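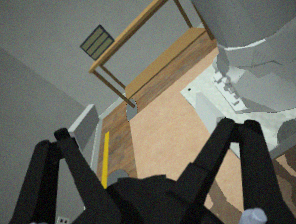
Vue de simulation prise au-dessus d'une pince noire à deux doigts, en position ouverte, dans un intérieur de synthèse.

Le banc Dilleck est un environnement de simulation destiné à la comparaison de préhenseurs robotiques en milieu domestique. Développé par la société Pritel sous la direction de l'ingénieur Fiifi Issahaku, il permet de soumettre plusieurs modèles de pinces à des tâches identiques avant tout essai sur un bras réel.

Principe

Le banc génère des intérieurs virtuels meublés dans lesquels un bras simulé doit saisir, déplacer ou déposer des objets courants. La caméra virtuelle est solidaire du poignet : l'orientation de l'image suit celle de l'outil, et les meubles peuvent y apparaître fortement inclinés. Le contrôleur ne reçoit aucune vue extérieure de la pièce, sauf dans la variante dite « à deux caméras », introduite avec la version 2.

La bibliothèque d'origine comprend 91 intérieurs et 766 objets. Les textures, l'éclairage et la disposition du mobilier sont tirés au sort au début de chaque essai, à partir d'une graine conservée dans le journal.

Préhenseurs comparés

La première campagne a porté sur sept préhenseurs, répartis en deux familles. Les pinces à doigts articulés, dont la série Amissah, s'écartent largement vers l'extérieur et occupent une part importante du champ de la caméra. Les pinces à mors parallèles, représentées par le modèle Haretti, masquent moins la zone de travail mais offrent une course plus réduite.

Le taux de saisie réussie constitue la mesure principale. S'y ajoutent le nombre de contacts involontaires avec le mobilier et la durée d'approche.

Limites

Les frottements et la déformation des matériaux souples sont modélisés de façon simplifiée. Les résultats obtenus sur les textiles ne sont donc pas publiés dans les tableaux comparatifs. Le passage au bras réel exige en outre un nouvel étalonnage de la caméra de poignet.

Voir aussi

Préhenseur
Commande par vision
Simulation robotique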